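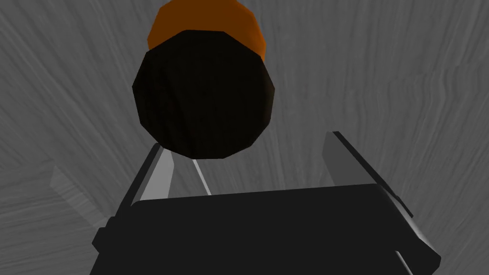
Wrist view, sim bench: gripper open, can-shaped part with the dark end toward the camera.

Ticket: Household chore trial, Tangen build
Opened by: Folke Solberg
Assigned to: Kjell Nygård
Status: open

Problem: Carkgate asked if the simulated arm can clear a table yet. I set up 1000 pick attempts. The planner stopped responding at attempt 9 and the log shows error 1913.

Tried so far:
— Restarted the planner. Same error.
— Rolled back to the April grasp settings. The run got past the stop, but the grasp score stayed low.
— Turned off the Sornero collision filter. No change.

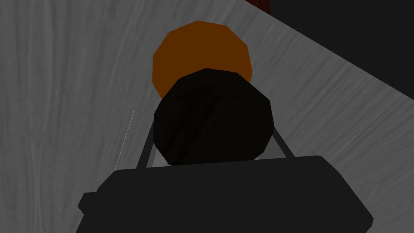 Wrist view, fingers angled in at the dark round part, orange disc farther back.

Kjell, Friday: 1913 is a timeout. The planner waits for a contact reading and gives up after 2 seconds. Please raise the limit and rerun. The low score is a separate fault. These parts have many flat sides, and the score assumes a smooth curve.

Folke: Raised the limit. No timeouts so far, score still low. I told Carkgate that table clearing is not ready. They also want to know about doors and moving between rooms.

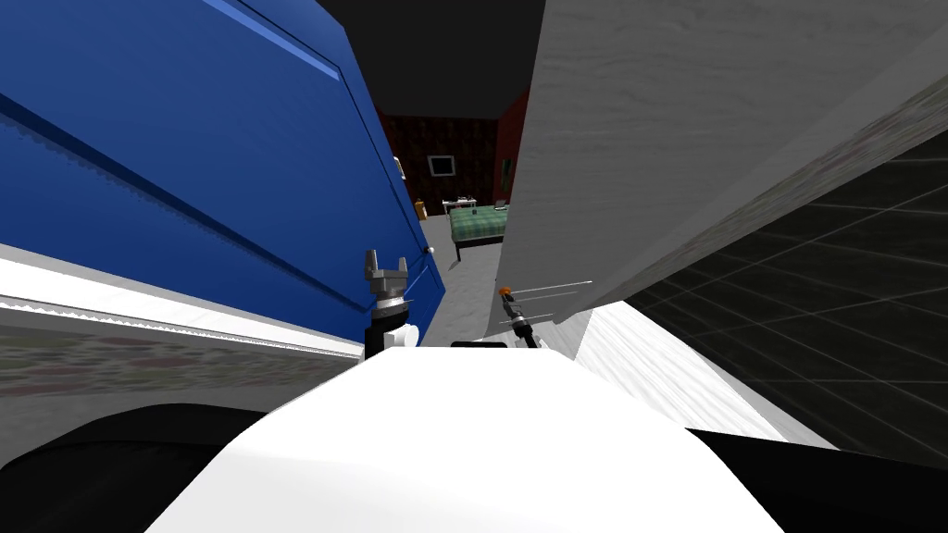
Doors are a harder job for us than tables. The Pullberg model has no handle turning in it — only pushing — so any door task would need a new controller. I would leave it out of this ticket and open another one.

Kjell: Agreed. Keep this one open for the grasp score. Send me the contact log when the rerun is done.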